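I've spent most of July on clear plastic, and I'm starting to take it personally. The sorting job at Motosberg is simple enough on paper: two arms, a few tubs, cans in one place and bottles in another. Cans were fine from day one. The depth network (we call ours Yilma) sees a crushed can and gives you a nice solid lump of points to grab. Give it a see-through tub and it hands you the depth of whatever is behind the wall, with total confidence!

So I went back through the logs in Hevo, our little replay tool, and pulled every wrist view that had translucent plastic in it. That came to 2,993 images. Then I sat down with coffee and started tracing rims by hand, and I got through 1,480 before my wrist gave up and I switched to letting the model guess and fixing its guesses.

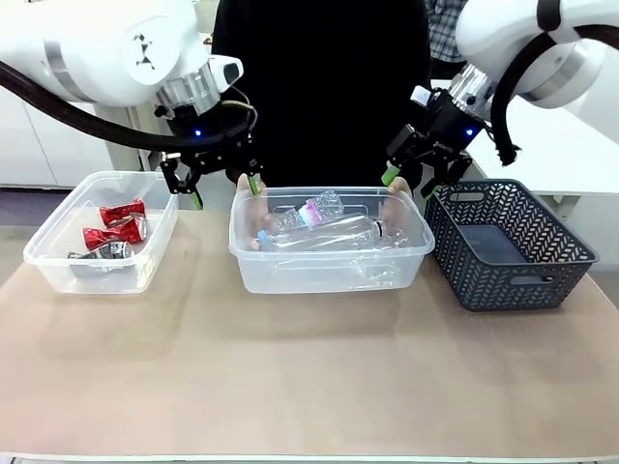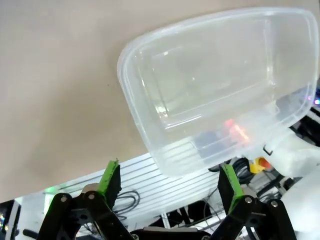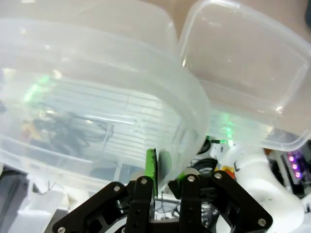
The table with its three containers, then two close-ups from the wrist.

Those close-ups are what the planner has to live with. Look at how much of the background comes through the plastic - cables, colored lights, all of it smeared into the wall of the container. My old segmentation mask loved the glowing bits and ignored the rim completely.

The new version only looks for rims, then fits a rounded rectangle and fills in the missing depth from that. It's crude, but the planner finally gets a wall to plan around (before, it would happily send a finger straight through one). I also made the left and right arms share one tub estimate, after catching them disagreeing about where the same edge was.

Next up is retraining on the full set and cleaning up the Hevo export script, which still chokes on anything over 2,000 files.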